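Setting up Gift Aid claims in Torkard

I look after the donor database for a small charity in Isgate, and these are the notes I wrote when we moved over to Torkard. They cover the Gift Aid bit only. If you haven't brought your donors in yet, go back and do section 2 first, or you'll be typing names until November (I speak from experience!).

Before you start

You'll need an admin login and your charity's HMRC reference. Have a few signed declarations to hand as well, so you've got something real to test with.

1. Open Settings, then Tax and Claims, and switch on Gift Aid. The page reloads and a new tab called Declarations turns up on every donor record.

2. Type in your charity reference exactly as it appears on your letter, capitals and all. Torkard won't tell you it's wrong until you try to send a claim, so check it twice.

3. Go to a donor record, click Declarations and choose Add. Pick the start date from the form and scan the form in if you can.

Note: if a name has an accent in it, leave it in. Our old system turned Benítez into a row of question marks, but Torkard copes nicely.
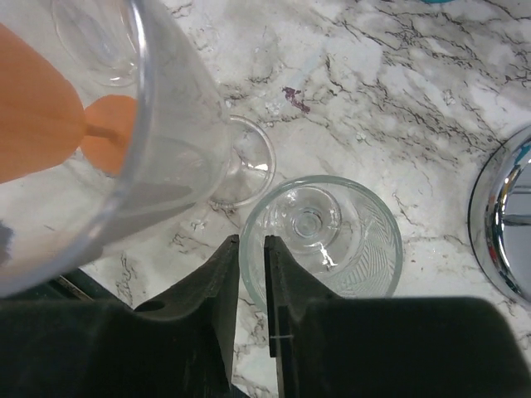
4. Now set up your income types, and take your time over this one. Torkard gives you 12 to begin with and marks every one of them as eligible, which is far too generous. Plain donations stay ticked, but anything where the person gets something back needs unticking. Say you run a bar at your summer do: a drink bought in a clear plastic cup or a stemmed glass is a sale, so it goes under Trading with the box unticked. We run a stall at the Gasside fair and I made a separate type just for that.

5. Click Save, then Recalculate. On our database it took 19 minutes, so put the kettle on.

Caution: don't close the window while Recalculate is running. I did, and had to start the whole thing again.

6. Open Claims and press Draft. Look down the list for anyone with a missing postcode or only an initial for a first name, and fix those on the donor record. Fixing them in the draft only changes the draft, and they'll be back to annoy you next time.

7. When the draft looks right, press Lock. You can still unlock it up until you press Send.

Sending the claim is covered in the next section.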